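Building a Gripper in a Shared Shop
Handout for session 3

Search this site Enter keywords Go

Written by Sinéad Kavanagh, with corrections by Mwende Mfaume. Bring this to the bench along with your notebook.

Tonight we move from the paper design to a working two-finger gripper. You need the parts bag from last time, a small screwdriver and your wiring sketch. The shop has crimpers and a soldering iron. Sign them out at the desk and put them back before you leave.

Mounting. Screw the bracket to the wrist plate before you fit the fingers. Leave the screws a quarter turn short of tight, close the fingers by hand, and check that the pads meet flat. Then tighten. If the pads meet at the tips first, add a washer behind the bracket.

Power. Run the servo from its own supply and join the grounds. The Daly team fed theirs from the controller board and it reset on every close.

Travel limits. Our Wumex servos accept values from 300 to 618. Start in the middle and move 30 at a time toward closed. Write down the value where the pads first touch the object, then go one step further. A servo that hums while holding is being pushed too hard, so back off a step.

Surface. Smooth plastic pads slip on metal and on glossy wrap. Tape is fine for a first test. For anything you plan to keep, cut rubber sheet to size and glue it on. Bedau sells it in strips.

Test objects. Pick one that is light and round and one that is long. Grip the long one near its balance point, lift it a hand's width, and hold for a slow count of ten. Record each drop and the servo value.

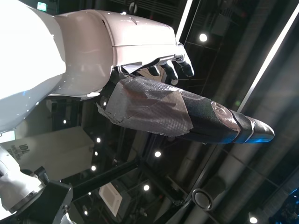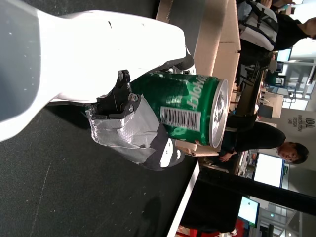
Log sheet. Use one line per attempt: object, start value, closed value, held or dropped. Don't erase bad runs. Mwende will collect the sheets and post the combined table on the Drenidine page in April.

For next time, read the section on current sensing and bring a question about it. Teams with no working gripper yet should come early, as the bench by the door is free before class.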